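Demonstration gathering (robotics)

Demonstration gathering is the practice of recording people as they carry out ordinary tasks, so that the recordings can be used as examples for a learning system. The system is given what the wearer saw and how the hands moved, and is trained to produce similar movements on a machine. The work is usually done in offices, kitchens and workshops, with one person performing the task and a second keeping the log.

Early collections relied on steering a robot directly from a distance. This gave exact records of the machine's joints but was slow, and the operators tired quickly. Recording the bare hands of a person at a table became common later, mainly in small groups that could not keep a robot free all day.

Equipment

A head-worn camera supplies the main view. Printed square markers are fixed to the wrists so that the position of each hand can be worked out from the picture – a method borrowed from surveying and film work.

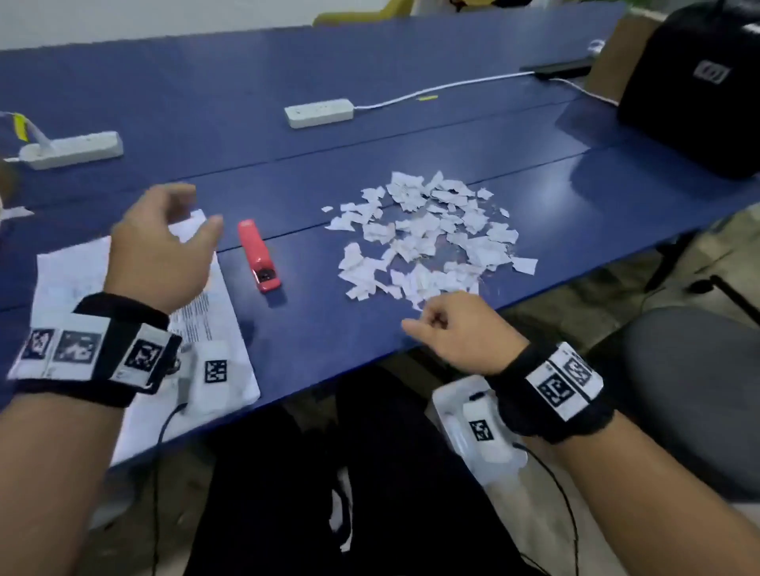
Marker placement is the part of the method on which written guides differ most. The Kerkus handbook asks for markers on more than one side of the wrist, so that at least one stays in view when the forearm turns. Bands with markers on several faces, worn on both wrists, follow this layout. Loose material such as torn paper is held to be a hard test of it, as the fingers come together close to the table surface and the wrist drops with them. Cables are to be left slack enough for the full reach of the arm, and the wearer is asked to extend both arms once before recording begins.

Tasks and episodes

A single recorded attempt is called an episode. In the Vekitach collection, which deals with desk and clearing tasks, an episode runs from the moment both hands are raised until they are lowered again at the end. The collection holds 2,000 episodes, of which 366 are set aside for testing and are never used in training. Its task list has 17 entries, among them stapling, sorting printed sheets, tearing paper and clearing scraps.

Objects are moved between episodes. A system trained on a table that never changes tends to learn the table as well as the task, and may fail when a stapler is turned the other way.

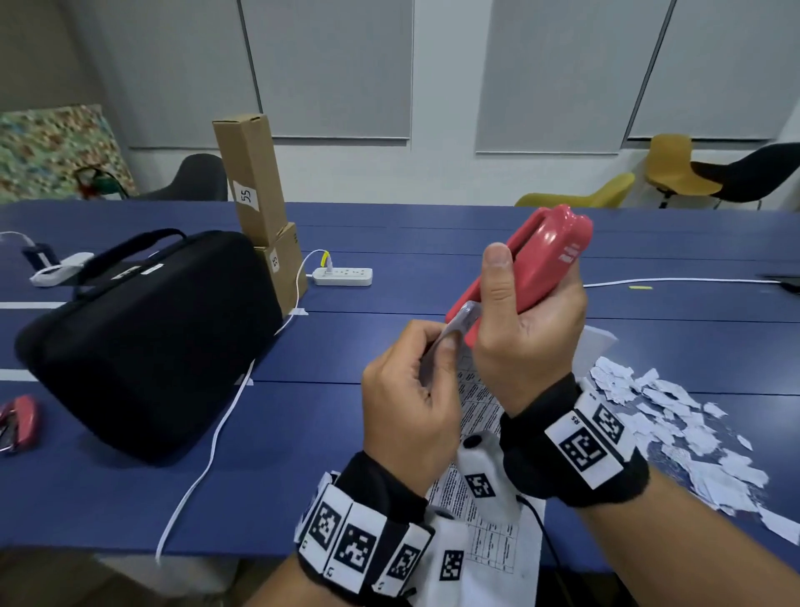 Onni Lappalainen has objected that moving the objects matters less than changing the person, and that a collection made by two pairs of hands will carry the habits of both into every machine trained on it. The Rautiainen guidelines take a middle position. They call for a change of wearer within each task, but set no lower limit on how many wearers a collection must have.

Mistakes form a separate question. Most groups discard an episode in which an object is dropped. Vekitach keeps such episodes under their own label, provided that the wearer puts the error right without stopping.
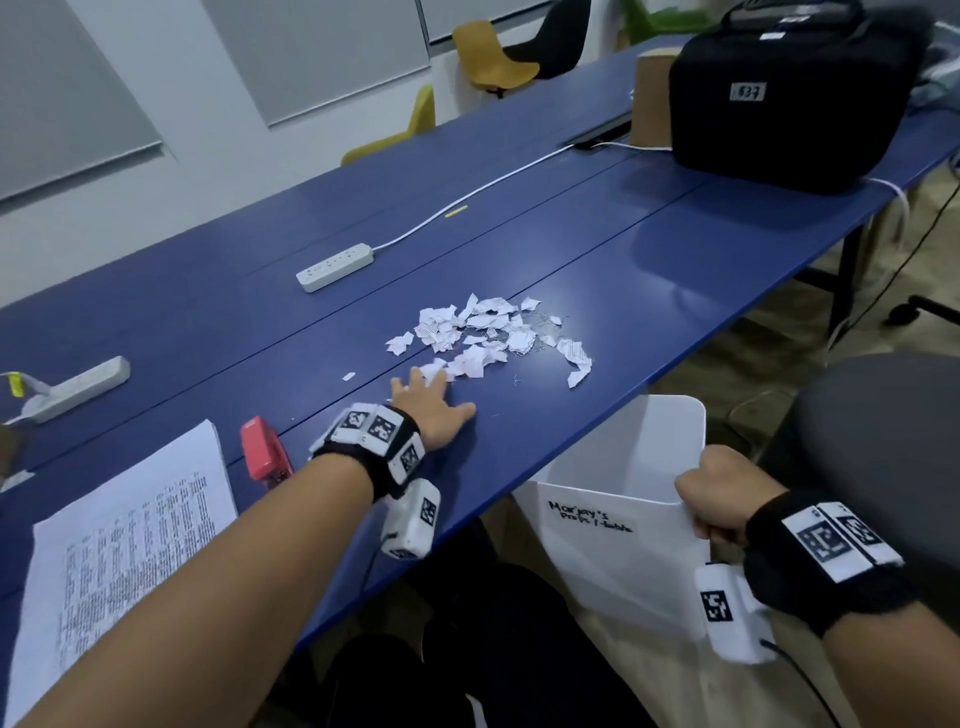
Episodes kept in this way are reviewed a second time before release, and the reviewer marks the point at which the error begins and the point at which normal work resumes. The marks are stored apart from the recording itself, so that users may leave out the faulty stretch if they wish. Grumotero, a later collection with a similar task list, adopted the same labels in its second release.

See also: Imitation learning; Motion capture; Teleoperation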